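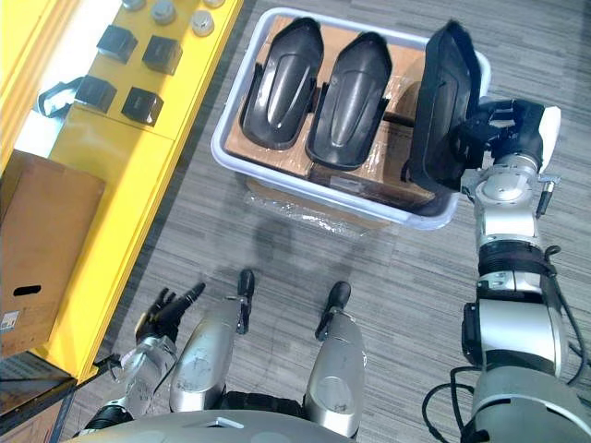

Right gripper on the third of the black curved parts, held on edge at the side of the tray. Left hand doing nothing useful.

Hi all

Sorry, quick one before the workshop shuts. Murray's questions are quoted in full at the bottom so people who missed it can follow, my answers first, in whatever order I got to them.

Murray, the tray. Yes it's on the floor and yes I know you said bench. Bench was worse. With the tray on the bench the right elbow comes up too high and the shoulder runs out of travel before the gripper gets over the rim, so everything ended up being grabbed at a slant. On the floor the arm comes in from the side and there's loads of room. Downside is the feet. They stick out in front and I've twice had to shift the tray forward because I'd put it where the toes wanted to be. Chalk marks don't take on the carpet, masking tape will.

Padding. Cardboard sheets laid flat in the bottom, left in their clear plastic. I took the plastic off one lot first and the parts dragged on the bare card and turned as the fingers closed. Left on, they slide a bit, and sliding is easier to live with than turning. The loose film under the front of the tray wants tidying, it's only a matter of time before a foot finds it. Will do that tonight if I remember.

Grip. Now this is the bit I wanted to tell you about. We'd all been trying to pick the black parts up by the middle ridge, cos it looks like a handle. It's glossy, it's rounded, and the fingers just ride up it. Changed the approach so the gripper takes the part and stands it on its edge, and it's a lot happier. Last count from the log was 50 tries, 13 drops, all but a couple of the drops on parts that were lying at an angle to start with. Parallel ones it mostly gets. So either we teach it to cope with angles or we cheat and put a strip in the tray to line them up. I vote cheat.

Force. I've got it set at 20 in Trudy's script, which is whatever units Trudy's script uses, I have never found out. Trudy? At anything much higher the small side tabs bend and I don't want to be moulding more of them this month. The mould is Glenys's and it's on its last legs too.

Left hand. Parked, palm up, fingers open, near the shelf. I know it looks like it's waiting for a tip. It's parked there so that when we get to the black cubes it has the shortest way to go. We're not at the cubes. Please can nobody move the cubes, they're in two rows of two on the yellow unit and I measured off them. Same goes for the round metal caps behind. If you need a cap for something, ask and I'll find you a spare.

Cardboard box leaning on the front of the yellow shelves is staying put as well for now. The strap is hanging down off the shelf edge and I keep meaning to tie it up, if someone's in before me please do.

Cables. Marama asked off list whether the ones down the right arm are meant to be on the outside. For now, yes. They went inside on the first build and I had the whole forearm apart three times in one weekend chasing a bad join. Outside is ugly but I can get at them. There's enough slack for full reach, I checked by moving it by hand with the power off, slowly. When it's all settled we can talk about a sleeve. Plakwood do a split one by the metre that Yesenia used on her lathe conversion and it seemed all right.

Wrist. The little silver pin or sensor thing is still on there, leave it alone please, it isn't a snag point unless you're being daft with a jumper.

Legs. Scuffed, I know. Cosmetic. Filler and paint is the last job, after it has stopped earning new ones.

Money, as Murray will ask again. We're at almost 300 spent on this stage, most of it on the Tesen bearings, and before anyone says it, the cheap ones were the ones that seized. Receipts are in the tin. The Leone motor that went back has been credited so that comes off.

What I need, if anyone's got an evening in December:

someone to sit with the stop button while I run it, so I'm not doing both
a strip or divider for the tray, thin, not shiny, height of the rim or less
Trudy's notes on the slow-down near the rim, because at the moment it slows down after the rim
a mat or an offcut of ply for under the feet, the stripes on that carpet are a ridge each and I swear it rocks

Not needed: more cardboard. Thank you. Really.

Stop button rule stays as it was. Whoever's nearest the arm doesn't hold the button. If you're on the shelf side you're in reach of both hands, so don't be on the shelf side with the power on. Yesenia has put a sign up.

Going to try the next lot with the parts all facing the same way and then all mixed, and I'll post numbers. Proably not before the weekend.

Glenys, do you want the two bent ones back to look at or shall I bin them?

Plimton folk are still welcome to come and watch by the way, just tell me first so I can clear a chair.

cheers
Marama's key is on the hook again, before I forget

Yesenia, ignore the bit about the sign if it's fallen down, will re-stick

Trudy's script is the one in the shared folder with "new" in the name, not the one with "newer"

Right, off

M. Fairweather's lift home, aka Glenys's other half

--
On the build list, Murray Henare wrote:

> Evening all. Couldn't get down last week so a few questions on
> the arm.
>
> 1. Is the tray on the bench as agreed? I'd like it off the floor
> if there's any way of doing it, for the sake of my back as much
> as anything.
>
> 2. What's in the bottom of it? If the parts are sitting on bare
> plastic they'll skate about.
>
> 3. How is it gripping the curved ones, and how hard? Those tabs
> are thin.
>
> 4. What is the left hand for at this stage? Could we take it off
> and save the weight?
>
> 5. Where are we on spending, to the nearest tenner.
>
> No rush. I'm about most evenings after seven.
>
> Murray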